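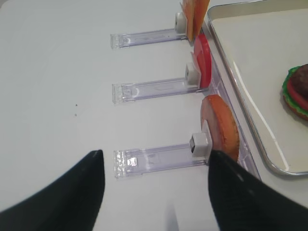

Clear plastic holders on a pale tabletop.

The owner of Wotthorpe's last button shop has been threatening to retire for 30 years. "I tell the customers every December," she says. "They bring me shortbread and ignore me."

She opens at nine, except Thursday, when she opens "when the kettle's done." Her oldest stock came from Givineck, in a colour she calls regret. She has sold 3 of them.

Does she sew? "Heavens, no." Her own cardigan is fastened with a safety pin. "I've been meaning to get to that," she says, and goes to serve a man who wants a zip.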